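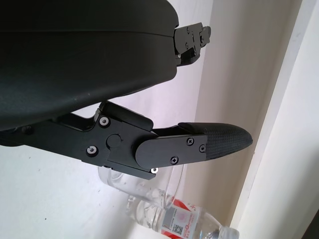 10 de enero de 2018. Revisión de la pinza de la celda 2, pendiente desde antes de las fiestas. El contador marcaba 2.000 ciclos desde el último reapriete; el intervalo que fijamos con Svenja Thaler es de 1.000, así que vamos con retraso. Empecé por el dedo. La tapa redondeada que cubre el varillaje lleva tres tornillos negros Phillips y son los que más me preocupan, por ser pequeños y fáciles de redondear. El del extremo, el más cercano a la yema, cedió casi un cuarto de vuelta. Los otros dos estaban en su sitio. Los tornillos de vaso junto al cubo de giro, sin novedad. La yema conserva el moleteado en la punta; la dejo montada hasta la próxima revisión.

Juego en la articulación: 12 centésimas con la galga, medido con la pinza a media apertura. El límite de nuestra hoja es 15. No desmonto el eje todavía. Nesrin Altıntaş prefiere cambiar el casquillo ya y evitar otra parada en enero – lo discutimos mañana con el recambio en la mano, si Maletti lo entrega.

Fijador de roscas de resistencia media en el tornillo flojo, una gota. Marca de pintura amarilla en la cabeza al terminar. Media hora de espera antes de mover nada.

Después, cero de la pinza y prueba en vacío a velocidad reducida. Luego, agarre del vaso transparente y de la botella, ambos tumbados sobre la superficie blanca. El vaso sigue siendo la pieza difícil: con la fuerza de la botella se deforma. Bajé la consigna del vaso dos puntos y guardé el programa con el número 329. El anterior queda en la carpeta de Nevzat Saraç, sin tocar.

Falta revisar el soporte pequeño del extremo de la carcasa. Los dos tornillos de su cara son diminutos y no encontré la punta adecuada en el maletín. Pedida a Beril Duman, junto con otro tubo de fijador.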